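**Equipment planning: second garment cell**

The budget round for the second garment-handling cell closes on Friday. Three quotes are in, from Sisetti, Vilarero and Kohlhase. All cover the same scope: two arms, two parallel grippers, a controller and one camera at head height. The table and rail are to be supplied by us in each case.

Sisetti is the cheapest on arms but leaves out gripper fingers, which it treats as consumables. Vilarero includes 6 pairs. Kohlhase includes fingers and cable sets but quotes a longer delivery time, with installation no earlier than June.

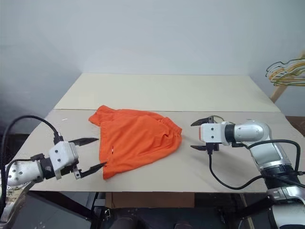
Fingers should be budgeted by hours run. The planning figure is 224 hours per pair on knitted and woven garments, after which the tips are to be replaced whether or not they look worn. Cables are a separate line. External gripper cables flex with every cycle and should be held as spares, one set per arm, at the cell.

Floor space needs to be settled before the order is placed. The table has to sit within reach of both arms with the hanger rail on the right, and the side wall must leave room for the left elbow. Moving a cell after commissioning means repeating the calibration, for which Tralau charges a full day.

The hanging task sets the payload and reach figures. Both arms work on one garment together, so a single-arm purchase with a later upgrade has been dropped from the comparison. 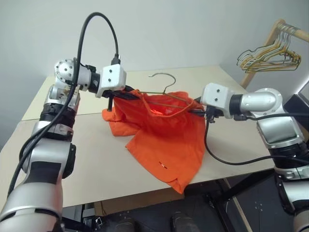

**Can the service contract be left until the second year?**

It can, but the cost goes up. Tralau's contract is 3,000 a year if signed with the order, and a late start adds an inspection fee. The draft budget assumes signing with the order and a term of 5 years.

Comments on the draft should give the line number and the proposed amount. Requests for additional tooling go on the separate tooling sheet.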